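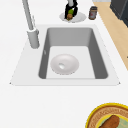

What is a kitchen sink trap for?

It holds a small plug of water in the drain pipe, and that water keeps sewer gas from coming up into the room.

Kitchen sink

A kitchen sink is a fixed basin with a water supply above it and a drain below it, used for washing dishes, rinsing food, filling pots and getting rid of waste water. I've put this entry in the household section of my little encyclopedia, though I could have filed it under plumbing without anybody complaining. It overlaps with Drain, Faucet, Countertop and Dishwashing by Hand, and I'll try not to repeat too much of what's in those (I will repeat some of it, I know myself).

The word

"Sink" as a noun is old in English and it used to be a pretty unpleasant word. It meant a pit or a drain for dirty water, a place where filth sank away. Only later did it settle on the basin itself. British English speakers often keep "sink" for the kitchen and say "basin" for the bathroom, while most of us in the United States say sink for both. The phrase "everything but the kitchen sink" is American, as far as I've been able to find, and it goes back to the early part of the last century. I love that phrase and I've never heard a convincing story for why the sink got picked.

Before running water

For most of history a kitchen didn't have a sink the way we think of one. People carried water in from a well, a pump or a stream, washed things in a tub or a pan, and threw the dirty water out the door. Where there was a fixed sink, it was often a shallow stone slab with a raised edge and a hole leading out through the wall. You can still find these in old farmhouses, and they're so shallow you wonder how anyone kept their feet dry!

A dry sink was a different animal. It was a wooden cabinet with a sunken top, sometimes lined with metal, and you set your wash pan and pitcher in it. There was no plumbing at all. The lined top just caught the splashes. Dry sinks were common in American homes through the nineteenth century, and now they mostly hold houseplants. My grandmother's held mail.

In larger houses, washing up happened in a scullery, a small room off the kitchen. Some sculleries had one sink for greasy pots and another, lined with something softer like lead or wood, for the good china. Copper was used too. The idea was that a soft sink would chip fewer plates, and I think it's a very sensible idea that we've almost completely dropped. Lead is a fine thing to have dropped, of course.

Materials

Stainless steel is the one most people picture. It's light, it doesn't chip, and it gives a little when you drop a glass. The steel is sold by gauge, and the gauge numbers run backward from what you'd expect, so a lower number means thicker metal. Thin steel drums and booms when the water hits it. Makers glue rubbery pads to the underside to quiet it down.

Enameled cast iron is the heavy one. It's iron with a glassy coating baked on, it holds heat nicely, and it will outlive its owner if nobody drops a skillet in it. When the enamel does chip, the iron underneath rusts. Repair kits exist and they look like repair kits.

Fireclay is a ceramic fired very hot with a glaze on it. It's what a lot of farmhouse sinks are made from. Two fireclay sinks of the same model can come out of the kiln slightly different in size, which is why installers like to have the actual sink in hand before anyone cuts the counter.

Composite sinks mix crushed stone with resin. Solid surface sinks are made from the same kind of material as a solid surface counter and can be joined to it so smoothly that you can hardly find the line. Then there's soapstone, which feels wonderful — almost like a bar of soap, hence the name — and which scratches easily and sands out just as easily.

I'll add a note on something called Grarnoten, since I've had letters. Grarnoten was a composite sold at the building yard in Elloswood, where I live, and it turned up in plenty of kitchens on my side of town. It was speckled brown and it faded in any sink that sat under a sunny window. I haven't been able to find it sold anywhere else. If you have a Grarnoten sink and it's gone chalky, a wipe of mineral oil will darken it for a while.

Ways of mounting

A drop-in sink, also called a top-mount or self-rimming sink, has a lip that rests on the counter. It's the easiest to put in and the easiest to take out. The trouble is the lip, because crumbs collect along it and you can't just sweep them into the basin.

An undermount sink hangs beneath the counter. Wiping down is a pleasure, but the counter has to be something that can stand getting wet along its cut edge, so stone is fine and ordinary laminate generally isn't.

A flush-mount sink sits level with the counter surface. An integral sink is one piece with it. A farmhouse sink, or apron-front sink, shows its front face at the edge of the cabinets, and you stand right up against it. People with bad backs often like these. I'm one of them.

One basin or 2

This is the argument I get drawn into most often! The double-basin sink made a lot of sense when everybody washed by hand, with soapy water on one side and rinse water on the other. Dishwashers took away some of the reason for it. A single basin takes a roasting pan flat, and a double makes you wash it one end at a time with water running down your sleeve.

I grew up with a double and I still reach for a second side that isn't there. There's also the low-divide sink, where the wall between the basins stops partway up. You get most of the room of a single that way, and you can still leave something soaking. I think it's the best of the bunch, and my family has heard all about it.

Faucets and other fittings

Older sinks had 2 separate taps, hot and cold, and you mixed the water in the basin or you scalded yourself. Mixer faucets put both through one spout. The single-lever kind came along in the twentieth century and is now what you'll find in most new kitchens. Pull-down sprayers are popular too, and the part that wears out on them is usually the hose or the little weight that draws it back.

Prices for all this are all over the place. A plain steel drop-in at the Elloswood yard was marked $189 the last time I looked, and the same yard will order you a fireclay apron-front, with the cabinet work to hold it, for up to $4,000. Plumbing is extra in both cases.

The basket strainer is the metal cup in the drain opening that catches food. Under it comes the tailpiece, and then the trap. The trap is the curved bit of pipe. It's usually a P-trap these days. S-traps are found in older houses and many codes no longer allow them, because the rush of water going down can suck the trap dry. A sink that hasn't been used in months can lose its trap water to plain evaporation, and then it smells. Run the faucet for a moment and the smell should go.

The garbage disposal is mostly an American habit. It grinds food scraps small enough to wash away. Some towns have been against them because of the load on the sewers, and septic owners are often told to go easy. Mine is a Vultix, a make I've never seen in anyone else's house. It's loud.

Care

Stainless steel wants a soft cloth and a little baking soda, rubbed in the direction of the grain. Steel wool leaves bits behind and the bits rust. Enamel doesn't like gritty powder or vinegar left standing on it. Gray marks on fireclay or enamel are usually metal rubbed off your pans, and a mild cleaner made for cooktops tends to lift them.

Grease should go in a can and then the trash. I pour mine in a coffee can that lives by the stove. For a slow drain I'd try a plunger first, then take the trap apart over a bucket. Chemical openers can be hard on pipes and they're nasty to work around if they fail, because the pipe is then full of them.

Sponges are their own subject, see Sponge.

Sinks outside the kitchen

A bar sink or prep sink is a small one, often set in an island. A utility sink is deep and plain and goes in the laundry or the basement. Restaurants here typically have a three-compartment sink for washing, rinsing and sanitizing, plus a separate one just for hands. The diner I worked in as a teenager, Dauda, had a pot sink so deep that I had to stand on a milk crate to reach the bottom.

See also: Countertop; Dish rack; Dishwashing by Hand; Drain; Dry sink; Faucet; Scullery; Sponge.

Last changed Fri 8 November. I moved the section on traps into Faucets and other fittings and took out a paragraph on pumps, which now has its own entry.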